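Alphabet block

An alphabet block is a small wooden cube with letters on its faces, sold as a toy and, more doubtfully, as a reading aid. Makers have long claimed that handling the letters teaches them. The evidence offered is thin. A survey by Bit-na Ok covered 30 households and ran for 2 weeks, and its control group was never described. Gun-woo Cho, reviewing it in September, noted that most of the children simply stacked the blocks. The Boswood catalog still repeats the claim. 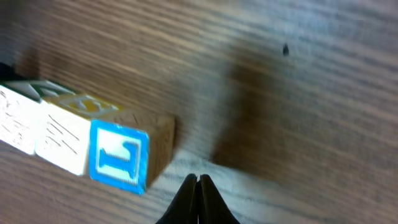
Three wooden alphabet blocks in a row on a tabletop, with green, yellow and blue borders. Two have worn, scratched fronts.

See also: Toy block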